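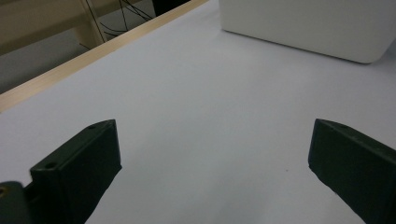
9 May 2025, bench notes, Prurkmont end of the workshop

Finally got the big white bench clear this morning! Wiped it down twice, once with soapy water and once with the metho, and I'm calling it good. There's some faint mottling in the top that won't shift no matter what I do, so please don't anyone go at it with the scourer (Fedir, I mean you). The white box can live at the back of the bench for now. I'd like to leave the middle free so small parts don't wander off the way they did in March.

Spent the rest of the time going over linkages. Fedir Palamarchuk wants a page in here on how we look after the bar-and-pivot stuff, and I keep promising, so this is a start. Bars first: check each one swings freely on its own before you blame the whole assembly. I wasted most of an hour on the Demthorpe set last time, pulling everything apart, and it was one tight pivot. Bushings next. Wipe, look, wipe again, and if there's any wobble you can feel with a fingertip, swap it. We've got a bag of 500 from Tilahun on the second shelf, so there's no need to be precious about them.

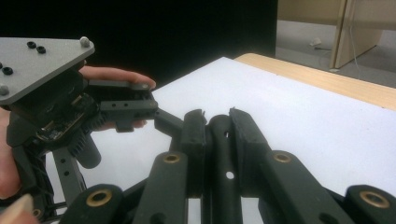 Black bars and brass bushings, with a finger along the top of the jaw.

Colour is handy here, by the way. Brass against black is dead easy to check at a glance, and I'd like to stick with it for the next order, even though Trurnex keep offering us the grey ones a bit cheaper. Their quote came to 1,723 for the lot with brass and I reckon that's fine. The other one was 1,965 with delivery, so no thanks.

Grease: tiny dab, toothpick, wipe off the extra. If it's on your sleeve you used too much. Keep it well away from any circuit boards, and wash your hands before you touch the bench top (see above re: two wipes!).

Still to do:
Label the Tilahun bag properly, the texta has rubbed off.
Find the 3 mm hex key. It was in the mug.
Ask Fedir whether Demthorpe want their spare bars back or if we can keep them.
Ring Trurnex about lead time, and get the answer in an email this time.

Going to grab lunch and then start on the drawer of odd bolts.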